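# Is it worth paying for a box to sort out household paperwork and cards?

**marshgate_resident**

I'm hoping for some plain advice from people who have no interest in selling me anything.

We've lived in the same terraced house in Dranham for years and the paperwork has got the better of us. There's a drawer in the kitchen, a carrier bag on the back of a door and a pile on the stairs that moves up one step every time I hoover. Most of it is the usual: council tax, boiler service, car insurance, school letters. Then there are all the small things, like loyalty cards, library cards, appointment cards, gift cards with three pounds left on them, and little warranty cards the size of a playing card that fall out of every box.

A relative swears by the Novitach system, where you buy a set of coloured boxes and a booklet telling you what goes in which. It costs more than I'd like and as far as I can see you're paying for cardboard and a list. There is also an app from Candeo which wants you to photograph everything and then throw the paper away. I don't trust that either. I've had one phone die on me already and I didn't enjoy explaining to the garage that my receipt was on it.

So has anyone kept one of these systems going past the first month? And how long do I really have to keep bank statements? My neighbour says 6 years, my sister says for ever, and the bank just wants me to go paperless. I'm employed, not self-employed, if it makes a difference.

---

**tuppence_and_change**

I'd keep your money. I bought a Novitach set in November, the year before last, and it did exactly what a shoebox does. The booklet had a whole page on "creating a welcoming place for your documents". Mine don't need welcoming, they need to be findable when the insurance people ring.

What has worked in our house is much duller. There are 2 lots of paper and they live in different places. The first lot is things that would be a nuisance to replace: birth certificates, passports, the deeds, wills, the car's V5C. They go in a lidded tin on top of the wardrobe. The second lot is everything else, and that goes in a lever arch file in date order with the newest at the front. No categories. I know people love categories, but every system I've tried has failed on the day a letter arrived that belonged in two of them. Is the letter from the insurer about the boiler filed under insurance or boiler? With date order you only have to remember whether it was before or after Christmas.

Small cards are a separate headache because they slide out of the file. I use a divided cardboard box for those and it sits on the table while I go through them.
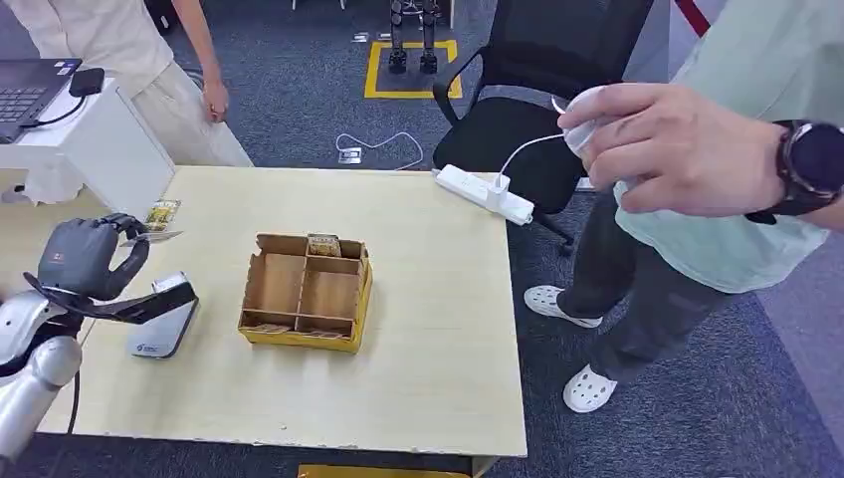

*Cardboard organiser with four compartments, and a couple of cards still to go in.*

Label the compartments or don't, you'll soon learn which is which. Ours are money, health, shops and "no idea". The last one gets emptied most often. If you haven't asked for a card in the time it takes to fill up, it can probably go, although do spend the three pounds first.

As for bank statements, I've never seen a rule for ordinary employed people that says for ever. I keep mine for 6 years, mostly out of habit. Anything to do with buying the house or doing work on it I keep until we sell. Your neighbour is closer than your sister.

I would be careful with the shredder, though. We had a Besson one that jammed whenever you fed it an envelope with a window, and the shreds went everywhere. Tearing things in half twice and putting them under the tea bags has done no harm so far.

---

**oldmill_lane**

just go paperless, its all online anyway. havent opened a bank letter in years

---

**ferndown63**

I'd be wary of the answer above. "It's all online" is true until you close the account. I switched banks and lost my login to the old one, then spent most of a Tuesday on hold trying to get statements for a mortgage application. They did send them in the end, but not quickly. If you go paperless, download the statements and keep a copy somewhere that isn't your phone. A memory stick in the tin with the passports would do, and have a second copy elsewhere, as memory sticks go wrong too.

I also don't agree with date order for everything. It's fine if one person does the filing and has a good memory. In our house there are 2 of us and my other half couldn't tell you if the boiler was serviced in spring or last week. We have a wallet folder for each of the big things (house, car, health, work) and one marked "odds and ends". The insurer's letter about the boiler goes in house. It isn't that hard - you pick one and stick to it.

On the Candeo app, I tried the free version. The photographs were clear enough but finding one again was another matter. I searched for "washing machine" and got a school newsletter. They may have improved it since. I'd also want to know what happens to your documents if you stop paying, and I couldn't find a straight answer to that on their site when I looked, so I stopped using it.

Some things you shouldn't throw away even if you've got a good photo: certificates, anything with a real signature on it, and the paperwork for any pension, however small. My mother had a pension from a job she'd left in her twenties and the only proof she could lay her hands on was one letter in an old handbag.

For warranty cards, staple the receipt to the card and write the date on the front in biro, because till receipts fade. I've got one from a kettle that is now completely blank. You might also check whether the warranty needed registering in the first place, as plenty of those cards are only there to get your email address.

Do the stairs first. The drawer can wait, it's got a front on it.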